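4.3 Loading a scene and setting the home pose

This section covers the first start of the Billeck simulation package with a single arm on a fixed pedestal. Complete the license steps in section 4.2 before you begin. If you are upgrading from the Vititz branch, read the migration note at the end of this section first.

Before you start

The package needs port 1371 open on the host machine. The figure is written as 1,371 in some of the older log messages; both refer to the same port. The viewer and the controller must run under the same user account.

CAUTION: Do not connect the controller to a physical arm while a simulation session is open. The command channel is shared, and motion commands can reach both.

Loading the scene

1. Open the launcher and select New Session.

2. In the Scene list, choose Kitchen 202. The list is sorted by number, with custom scenes at the bottom.

3. In the Robot list, choose the arm model. The gripper loads with the arm and does not have to be added separately.

4. Set Mount to Pedestal. Leave the height field at its default value. The Floor and Rail options are described in section 4.6.

5. Click Load. The status line changes from Building to Ready.

Note: The first load compiles the collision meshes and takes longer than later loads. Do not close the launcher while the status line shows Building.

If error 109 appears, the scene file and the mesh cache do not match. Close the session, select Tools, then Clear Cache, and repeat from step 1.

Setting the home pose

6. Open the Joints panel and click Enable. The sliders become active.

7. Move the arm until the gripper points straight down and hangs clear of the counter. Adjust the shoulder and elbow first - the wrist joints are easier to set once the upper links are in place.

8. Set the fingers slightly open. A fully closed gripper is accepted as a home pose, but the grasp planner will add an opening move to the start of every task.

9. Orbit the view and check the clearance between the fingers and any object near the counter edge. Small objects on the pedestal side are easily hidden behind the hand from a high viewpoint.

10. Click Store Home. The pose is written to the session file, not to the scene file, so other sessions that use the same scene are not affected.

CAUTION: Store Home overwrites the previous pose without asking. Export the session first if you need to keep the earlier one.

Checking the result

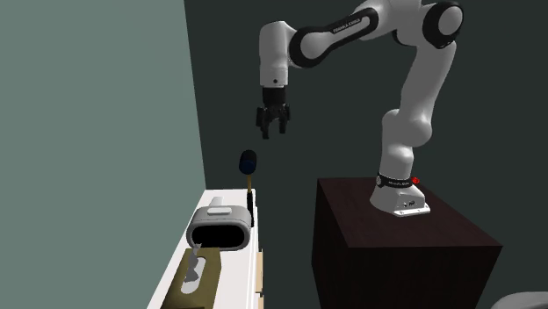
Reading time: 3 min

Compare the viewer with the pose shown. The wrist hangs downward from the forward end of the arm, the two fingers point at the floor with a narrow gap between them, and nothing is held. The exact joint values may differ as long as the gripper is in open air.

11. Click Run Check. The controller samples 400 short moves from the home pose and lists any that end in a collision.

12. If the list is empty, save the session. If it is not, select an entry to highlight the links involved, then return to step 7. In most cases raising the hand is enough.

Note: Run Check tests the arm against fixed geometry only. Loose objects are ignored unless Include Props is selected - this option slows the check considerably on machines without a dedicated graphics card.

Migration note for Vititz sessions

Session files saved in the Vititz branch open without conversion, but the stored home pose is discarded. Repeat steps 6 through 12 for each file. Scenes built with the Holmgren exporter must be exported again with the Z-up option selected, or the pedestal will load on its side.

Next: 4.4 Adding and placing props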